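### 4.3 Poste B — Manipulation de textiles à la pince à main

Cette section concerne les visites de groupe et la journée portes ouvertes de février sur le site de Plalthorpe. Elle suppose que l'opérateur a lu la section 4.1 (accueil, zones de circulation) et que la pince Rikholm a été contrôlée le matin même.

**Durée d'un passage :** 20 minutes, questions comprises.
**Personnel :** un opérateur à la pince, un accompagnateur côté public.
**Responsable du poste :** Natalie Wainwright.

#### 4.3.1 Préparation

1. Étaler les textiles sur la surface de travail. Laisser des plis. Un tissu tendu et bien à plat se saisit mal et ne montre rien d'utile au public.
2. Vérifier l'état des doigts de la pince. Un patin décollé ou encrassé se remplace avant l'ouverture, jamais pendant un passage.
3. Actionner la pince à vide sept fois, course complète. La fermeture doit rester franche et sans point dur.
4. Démarrer l'enregistrement sur le poste Bae et attendre l'ouverture de la session. Compter 60 secondes.
5. Annoncer à voix haute le numéro de séquence. L'accompagnateur le reporte sur la feuille de passage.

> **Attention** — Les articulations de la pince présentent un risque de pincement. Tenir l'outil par la poignée uniquement et ne pas le confier à un visiteur avant la fin de l'étape 4 de la procédure ci-dessous.

#### 4.3.2 Déroulement

1. Approcher la pince doigts ouverts, à vitesse constante. Éviter les corrections brusques du poignet.
2. Refermer sur un pli. Marquer un temps d'arrêt avant de lever.
3. Déplacer le tissu sur une courte distance, le reposer, rouvrir complètement, puis dégager la pince vers l'arrière.
4. Répéter une fois en commentant le geste. Rappeler que le bras Zondach, présenté au poste C, reprend des trajectoires enregistrées de cette manière.
5. Proposer un essai aux visiteurs, un par un. L'opérateur reste à portée de main.

Prise sur le tissu fleuri violet, doigts refermés :

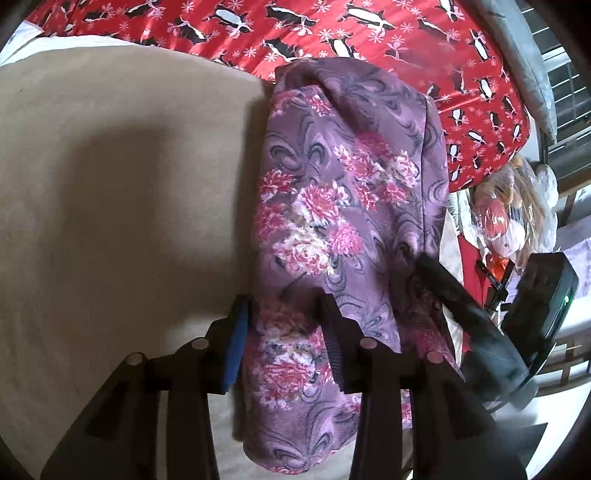 Même type de tissu, doigts écartés, rien entre les mors :
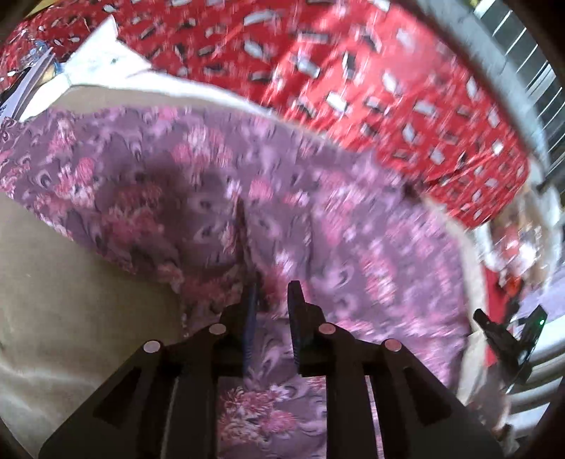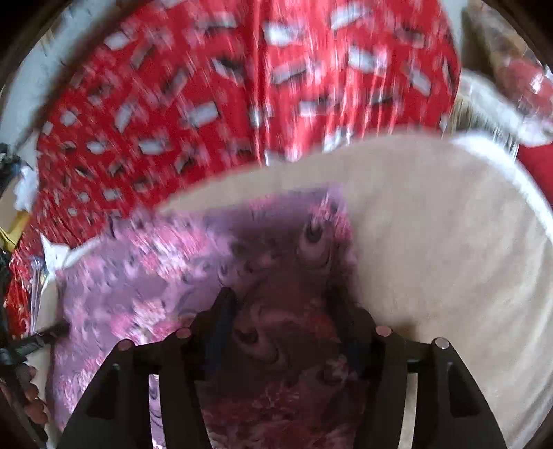
6. Après le dernier essai, fermer la session sur le poste Bae avant de poser la pince. Une session restée ouverte bloque l'export du passage suivant.
7. Remettre les textiles dans un état quelconque, sans chercher à reproduire la disposition initiale.

**Remarque 1.** Les mouvements rapides donnent des images floues. Si un visiteur secoue la pince, laisser l'enregistrement se poursuivre et noter « R » en regard du numéro de séquence.

**Remarque 2.** Le code 61 sur l'écran du poste signale une perte de synchronisation. Fermer la session, en ouvrir une nouvelle et reprendre à l'étape 1. Si le code réapparaît, passer le groupe au poste C et prévenir Natalie Wainwright.

#### 4.3.3 Fin de journée

- Exporter toutes les sessions, y compris les essais marqués « R ».
- Nettoyer les patins avec un chiffon sec. Pas de solvant.
- Ranger la pince doigts ouverts — le ressort se fatigue en position fermée.
- Joindre la feuille de passage au classeur du poste, même incomplète.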